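Nanddale Community Library
Minutes of the Regular Meeting of the Board
2022-02-14

1. Call to order
The Chair called the meeting to order. A quorum was present. The agenda was approved with one change – item 6 was moved ahead of item 5.

2. Minutes of the previous meeting
The minutes were approved as circulated.

3. Circulation and membership
The Librarian reported 2385 loans for the period. Renewals made by telephone are included in that figure; those made at the Hulme branch are not. The Board asked that both be shown on one sheet in the next report.

4. Floors and furnishings
The Board received a report on floor coverings in the main building. The carpet in the reading room has worn through at the entrance and will be patched. The Librarian was authorized to spend up to 1000 dollars on the work. The choice of color was left to staff.
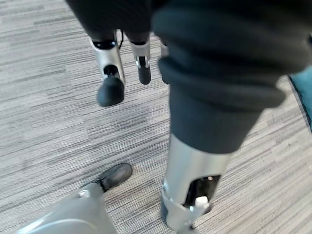 Item 4: gray striped carpet.

A member asked whether the patch could be done outside opening hours. The Librarian will raise this with the contractor, Fostitz, and report back.

6. Book sale
The sale will be held in July in the lower hall. Tables will be rented from Dadamell, as before. Donations will be accepted at the front desk only. Encyclopedias and magazines will not be taken. It was moved and seconded that unsold books be offered to the Hulme branch before disposal. Motion carried.

5. Late fees
The Board discussed a draft policy to end late fees on children's books. Members differed on whether audio items should be covered. The draft was returned to staff for revision – no vote was taken.

7. Other business
The request from the Nanddale Garden Club to use the meeting room was approved, subject to the posted limit of 48 persons. A gift of 100 dollars for large-print books was accepted with thanks.

8. Adjournment
There being no further business, the meeting was adjourned.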